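Every summer somebody publishes a piece telling us that the family table is dying and that everything wrong with us can be traced to its loss. The Prerkville paper ran one in June. I read it twice, hoping the second time I would find some evidence.

The claim goes like this. Families who sit down together 365 nights a year raise kinder children, spend less money and sleep better. Families who eat standing at the counter get the reverse. Maybe so. But a household where two adults are home by six, with food in the refrigerator and no second job to get to, already has a good deal going for it before anyone picks up a fork. I would like to see the table get credit only for what the table does.

I grew up in Romencombe, in a house where dinner together was the law. My father timed it. Ninety minutes, no phone, no leaving early. What I learned was how to eat slowly and say nothing. My friend Senthil Suvarna, whose parents ran a shop and fed their kids in shifts, came out of it a better talker than I am, and he still calls his mother more than I call mine.

None of this proves anything. That's my complaint about the other side, too. They take a nice memory, add a survey, and call it a finding.

Then come the things for sale. A furniture outfit called Cikach wants $2,000 for a "gathering table," delivery extra. It is a table. It has four legs. The catalog says it will bring us back to one another, and I have to wonder which part does that.

Most tables I know are where the mail goes. They hold homework, somebody's tax papers, a jar of screws, and at some point they get cleared so people can eat. I don't see a crisis in that. A surface that gets used all day long seems to me to be doing fine, and a checked cloth doesn't change the job much. 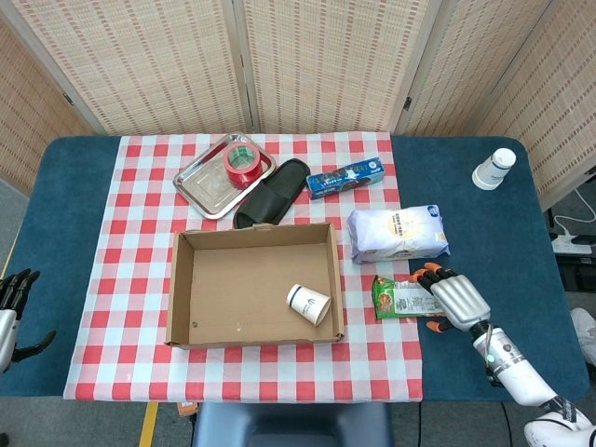 So I'd ask the people who write these columns to leave the furniture out of it. If they think parents need more free hours in the evening, they should say that, and then say who is going to pay for them.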